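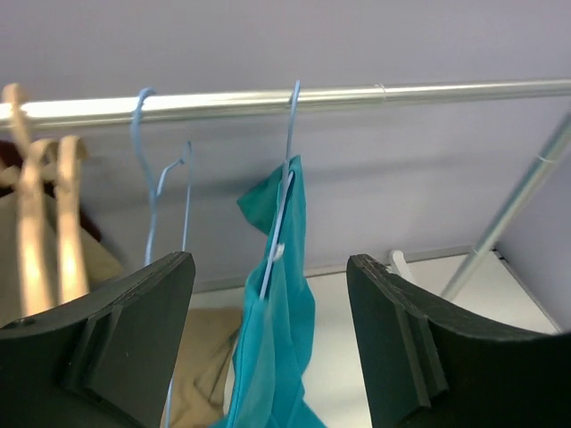 Arara de teste da bancada dois: a peça verde-azulada no cabide azul-claro, entre os dedos da garra.

18 de abril de 2021
Por Kiri Merrick

Me pediram um texto curto sobre como anda a vida na sala de acabamento desde que a Stotix entrou com o braço, e eu fui adiando, adiando, até que a pergunta apareceu de novo na minha caixa de entrada com três pontos de exclamação. Então vamos lá!

Para quem trabalha no outro prédio e só conhece a gente pela janela: o acabamento é onde a roupa devolvida pelas lojas da Odera volta a ficar apresentável. Chega amassada, às vezes sem etiqueta, vai para o cabide, passa pelo vapor, é conferida e segue para o estoque. Em janeiro foram 3601 peças, e cada uma delas passou pela mão de alguém pelo menos quatro vezes. Meu ombro direito lembra bem.

O braço faz uma parte só, que é pegar o cabide com a roupa e levar de uma arara para outra. Parece pouco (eu também achei pouco) e no começo foi uma novela. Camisa de tecido firme ele leva sem drama. Já malha mole, que pende toda para um lado e esconde metade do cabide, é outra conversa. E quando um cabide fica quase de lado para a câmera, ele vira um risquinho fino ali no meio do pano — até eu, olhando na tela, demoro para achar onde pegar.

O que mudou para nós, na prática? Primeiro, o jeito de pendurar. Antes cada uma tinha a sua mania, eu inclusive, que gosto de encostar tudo bem juntinho para ganhar espaço. Agora a gente deixa um vão entre as peças que vão para o braço, e levei umas boas semanas para parar de empurrar tudo para o canto. Segundo, a escala: quem fica na bancada dois passa 30 minutos acompanhando o braço e depois troca com a colega do vapor. Essa troca foi ideia nossa, e eu defendo com unhas e dentes, porque ficar olhando máquina a manhã inteira dá um sono danado.

E tem o caderno. Toda vez que a garra larga uma peça ou pega só o tecido, a gente anota o tipo de roupa e o cabide usado. Na última semana fechada foram 89 anotações, quase tudo malha, e o pessoal da Stotix leva as páginas a sério mesmo. Já mexeram duas vezes na altura da pegada por causa do que a gente escreveu, e confesso que fiquei toda boba quando vi uma observação minha virar ajuste.

Sei que muita gente quer saber dos empregos. Eu perguntei também, na reunião, com todas as letras. A resposta foi que ninguém sai do acabamento este ano e que as horas que sobrarem vão para o conserto, que vive atrasado. Pedi por escrito e recebi. Continuo de olho — mas prefiro contar isso aqui do que deixar correndo no corredor.

O próximo passo é o lote grande, 2000 peças da linha Prurix, com bastante tricô no meio. Quem quiser experimentar a bancada dois antes disso pode colocar o nome na folha ao lado do relógio de ponto. Ainda tem vaga no turno da tarde, e quem já passou pelo vapor tem preferência.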